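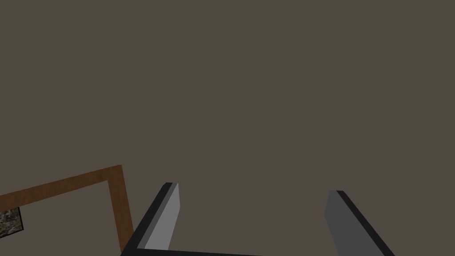 Taupe, a muted brownish-grey

Indberg Chalk Finish Furniture Paint - Taupe

We have been mixing our furniture paint at Gudico for a good while now, and Taupe is still the colour that people come back for. It sits somewhere between brown and grey, so it gets along with oak floors, white walls and most of the curtains you are likely to own already. If you have an old chest of drawers that has gone orange with age, do give it a try - two thin coats will usually cover it nicely.

The paint goes on with an ordinary brush or a small foam roller. Wipe the piece down first with warm soapy water, let it dry properly, and rub back any old gloss with fine paper. Leave 2 hours between coats, longer if your shed is as chilly as ours. For table tops and anything the children will be leaning on, finish with Lamptey Clear Wax once the colour has had a full night to harden.

Colour code: 628
Finish: flat matt
Coverage: 9 square metres per tin, one coat
Clean up: water and a little washing-up liquid
Also in this range: Daria, a softer and creamier shade

Sample pots are back in stock from May. Please order all the tins for one job together, as the colour can shift very slightly from batch to batch.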